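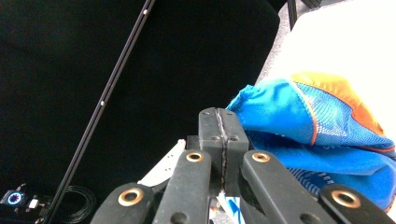 Animer un atelier « prenez la pince en main » pendant une journée portes ouvertes

Ateliers > Robotique > Démonstrations > Guides pratiques

Mis à jour le 1 nov. 2024

En août, nous avons ouvert les portes de l'atelier Strazds, à Stadthorpe, et j'ai passé la journée à mettre une pince de robot dans les mains des visiteurs. J'en suis ressortie sans voix (au sens propre, pensez aux pastilles !) et avec une envie folle de recommencer. Depuis, plusieurs clubs m'ont demandé comment nous avions organisé ça, alors voilà tout le déroulé, avec les réglages qui ont marché chez nous et les deux ou trois choses que je changerais.

Le principe est simple : le visiteur tient lui-même la pince et attrape des objets posés devant lui. Il découvre en direct ce que vit un robot qui n'a que deux mâchoires pour se débrouiller. Les gens arrivent en pensant que saisir un sac, c'est facile, et ils repartent en regardant leurs doigts autrement. J'adore ce moment.

Ce qu'il vous faut

- 2 pinces à main, dont une de secours prête à servir
- une table stable pour les objets rigides et une autre surface pour les objets mous
- une caisse d'objets, j'y reviens plus bas
- un petit tournevis, des patins de rechange, de l'adhésif double face, des ciseaux
- de quoi afficher les consignes en gros caractères
- un animateur par poste, plus une personne pour l'accueil

Les nôtres viennent du projet Odley : corps en plastique, bras articulés, bagues couleur laiton aux pivots. N'importe quel modèle imprimé à l'atelier fera l'affaire du moment que l'ouverture est franche et que la prise en main convient aussi aux petites paumes. Faites essayer un enfant avant le jour J, c'est le meilleur test qui soit.

Étape 1. Former les groupes

Nous avons pris 6 personnes par groupe et je ne monterais pas plus haut. Au-delà, ceux du fond ne voient plus rien et commencent à tripoter le matériel des autres postes. Comptez 70 minutes pour une séance complète, questions comprises. On avait d'abord prévu plus court et ça débordait à chaque fois, surtout quand un visiteur se lançait un défi.

Si vous attendez du monde (nous avions imprimé 1500 dépliants et il n'en restait plus un seul le soir), prévoyez des créneaux sur inscription à l'entrée. Une feuille et un stylo suffisent largement. Vaida Venckus, qui tenait notre accueil, notait le prénom et l'heure de passage, et les gens allaient se promener dans les autres salles en attendant.

Étape 2. Montrer le mécanisme avant de saisir quoi que ce soit

Gardez la caisse d'objets fermée. Tenez la pince à hauteur des yeux du groupe et ouvrez, refermez, lentement, plusieurs fois. Laissez-les regarder les bras bouger. Demandez ce qui reste parallèle. Il y a presque toujours quelqu'un qui repère le parallélogramme, et la joie sur son visage vaut tous les schémas du monde !

Vous pouvez ensuite expliquer, dans cet ordre :

a) les pivots, et le rôle des bagues, sur lesquelles les bras tournent ;
b) les blocs du bout, qui sont les « doigts » ;
c) les patins collés sur la face intérieure, qui donnent l'accroche.

Cinq minutes, pas davantage. Les mains démangent déjà.

Étape 3. Commencer par le mou

Je sais, tout le monde veut démarrer par un cube. Essayez l'inverse. Nous lancions chaque groupe sur un sac en tissu bleu et orange, avec un morceau de filet bleu et un fin passepoil orange, posé tout chiffonné sur une surface blanche. C'est un objet formidable : il n'a pas de forme fixe, il offre plusieurs textures, et il y a mille façons de l'attraper.

La consigne au visiteur tient en trois temps. Approcher les bouts de la pince d'un pli. Ouvrir juste assez pour le prendre. Refermer, puis soulever doucement. Ne corrigez pas tout de suite. Une prise trop près du bord glisse, une prise trop large ramasse de l'air, et le visiteur le comprend bien mieux en le sentant dans son poignet.

Quelques variantes pour les groupes rapides :

- viser uniquement le filet
- saisir le sac par le passepoil
- le déplacer sans le défroisser
- le poser à l'envers (rires garantis)

Étape 4. Passer à la table

Pour les objets rigides, nous avions choisi une table en bois clair, avec un support en acrylique transparent dont la face avant porte des fentes verticales régulières. Le but du jeu : glisser un objet plat dans une fente choisie par le voisin. Une carte rigide, une plaquette, un vieux gabarit de découpe, prenez ce que vous avez sous la main.

Placez le support vers le fond et laissez de la place devant. Le transparent est un vrai piège pour l'œil, et c'est tout l'intérêt. Parlez-en au groupe : distinguer un bord en acrylique sur une table claire, c'est difficile pour nous et ça l'est aussi pour une caméra. De là, la conversation part toute seule sur la vision des robots, les reflets, l'éclairage. J'ai eu des questions de collégiens auxquelles j'ai dû répondre « je ne sais pas, on cherche ensemble », et c'était très bien comme ça.

Astuce pour l'insertion : demander au visiteur de présenter l'objet un peu au-dessus de la fente, de s'arrêter, de respirer, puis de descendre. L'arrêt change tout.

Étape 5. Surveiller les patins

J'insiste là-dessus, c'est le point que j'avais sous-estimé. Les patins encaissent énormément. Entre deux groupes, ouvrez la pince en grand au-dessus de la table et regardez les faces intérieures, une mâchoire après l'autre. Comparez bien les deux côtés, ils ne vieillissent pas forcément ensemble : sur la pince ouverte de la photo, le patin de gauche est usé et s'effiloche un peu, alors que celui de droite a une languette déchirée qui se décolle au milieu et de petits brins qui pendent.

Un bord effiloché, je coupe ce qui dépasse et je continue. Une languette qui se soulève, je change le patin : elle peut s'accrocher à l'objet et le visiteur croit que c'est lui qui s'y prend mal. Pour le remplacement :

1. Décollez l'ancien patin en partant d'un coin.
2. Retirez les restes de colle, sans gratter le plastique trop fort.
3. Découpez le neuf à la taille de la face, angles légèrement arrondis.
4. Collez, refermez la pince et maintenez la pression le temps d'accueillir le groupe suivant.

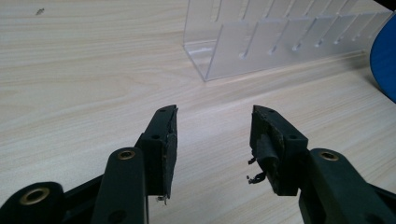
Étape 6. Le relais à deux

Mon passage préféré ! Un visiteur tient la pince, un autre le guide uniquement à la voix. Le premier ferme les yeux, le second annonce « plus à gauche », « descends », « ferme ». On revient au sac en tissu pour ne rien casser. Les parents qui guident leurs enfants parlent beaucoup trop, les enfants qui guident leurs parents sont d'une précision redoutable.

C'est aussi une belle façon de faire sentir la différence entre voir, décider et agir. Notez au tableau les mots employés par le groupe. À la fin, demandez lesquels un programme pourrait comprendre tels quels. « Un chouïa », par exemple, a donné lieu à un long débat.

Étape 7. Terminer par les questions

Laissez les objets sortis pendant l'échange. Les plus timides reviennent essayer quand le cercle se défait, et ce sont souvent eux qui restent le plus longtemps. Chez nous, Sarmīte Sproģis prenait le relais à ce moment-là pour parler des métiers, avec des exemples tirés des ateliers de Nosulano, et je pouvais préparer le poste pour le groupe d'après.

Les questions qui reviennent, autant les avoir en tête :

« Pourquoi deux doigts seulement ? » Moins de pièces, moins de réglages, et on fait déjà énormément de choses avec une bonne prise. Invitez la personne à ramasser un stylo entre le pouce et l'index.

« Ça serre fort ? » Montrez-le sur votre manche. Chaque modèle est différent, ne donnez pas de chiffre si vous ne l'avez pas mesuré.

« On peut en fabriquer une à la maison ? » Avec une imprimante 3D et de la patience, oui. Gardez une adresse de contact à distribuer.

Ce que je ferai autrement la prochaine fois

Je mettrai un chiffon sombre derrière le support transparent pour la première tentative, et je le retirerai à la deuxième. Je couperai les patins de rechange la veille, tous, au lieu de le faire à genoux entre deux séances. Et je demanderai à chaque visiteur d'apporter un objet de sa poche : un trousseau de clés, un mouchoir, un ticket froissé. Quelques-uns l'ont fait spontanément en août et le trousseau de clés nous a occupés un bon quart d'heure.

Si vous montez l'atelier dans votre club, écrivez-moi quels objets vous avez choisis, je complète ma caisse en ce moment.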